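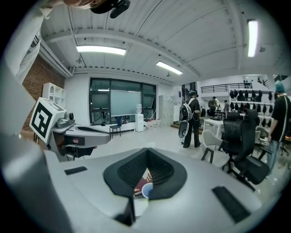

Cloth, Cup, Book: The Small Table in the Work Room

7 Apr 2024

Most guidance on furnishing a shared work room deals with desks. The desk has standards for height, knee clearance and cable routing, and there are catalogs full of accessories for it. The small table gets a line at the end of the order form. It is expected to hold a cup, something to read and whatever a person puts down on the way past, and it is usually whichever table was left over.

A leftover table has a leftover top. In work rooms that generally means scratches, old tape residue and one or two rings. Refinishing takes the table out of use for several days. Covering it takes less than a minute, and so the tablecloth, an item more often associated with kitchens, keeps turning up among office chairs and power strips.

The first decision is the drop, the distance the cloth hangs below the edge of the top. A short drop shows the edge and leaves the corners sticking out as stiff points. A long one hides the legs but gets caught by knees and chair arms. For a small table that people approach from every side, a drop that stops clear of the chair seats is the practical limit. Fotska, which cuts cloths to order from its shop in Husedov, asks customers for the top dimensions and the height of the lowest seat, and works out the rest. The longest side it will cut without a seam is 1,433 millimeters, enough for any table that a single person can carry.

Weight is the second decision. A light cloth shifts when a book is dragged across it, and the cup comes along. A heavy one stays put but holds its fold lines for weeks. Fotska's middle grade comes out at 694 grams for the small-table size, hemmed, and is the one it sells most of to offices. Clip-on corner weights are available and mostly unnecessary indoors.

Pattern matters more than buyers expect. Plain white shows each drip, and plain dark shows dust and lint. A repeated geometric print on a white ground, such as triangles in gray and pale yellow, hides small marks between washes and still reads as clean from across the room. It also has a drawback. A busy print makes it harder to spot a clear object or a loose screw, so anyone who sorts small parts at the table should buy a plain cloth and wash it more often.

Then there is the load. Two things are enough for a small top: a book lying flat and a cup beside it. The book should be a hardcover if it is going to stay out, as paper covers curl in a heated room by the end of February. The cup should be small and low. Place both away from the edge, with enough space between them that lifting one does not disturb the other. 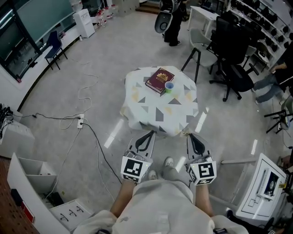 One reader, writing in after our earlier piece on floor cables, objected that a hanging cloth has no place in a room where people roll around on office chairs, and that a single caster on the hem will bring down everything on top. The point is fair where the cloth reaches the floor. With a shorter drop the caster has nothing to run over, though an armrest can still hook the fabric. Keeping the wheeled chairs at the desks and using four-legged ones near the table removes most of the risk.

Position follows from the same reasoning. A table in the middle of the room can be reached from all sides and needs no outlet. Cables should be run along the wall wherever they can be. Where a power strip has to sit out on a smooth floor, the slack should be coiled and tied – a loose loop slides, and a foot finds it sooner or later.

Washing is simple. Shake the cloth outside, wash it warm, and hang it over a rail while damp so that the creases drop out. Dwivedi, whose laundry service handles table linen for shared offices, charges 4 dollars a cloth and returns them rolled on a cardboard tube, which avoids the fold lines altogether. Its minimum order is 500 pieces a year, so a single room will be doing its own.

For rooms that want the cloth fixed down, Jetus sells a thin rubber underlay that can be trimmed with scissors. Cut it slightly smaller than the top. If it meets the edge exactly, it shows as a ridge through the fabric.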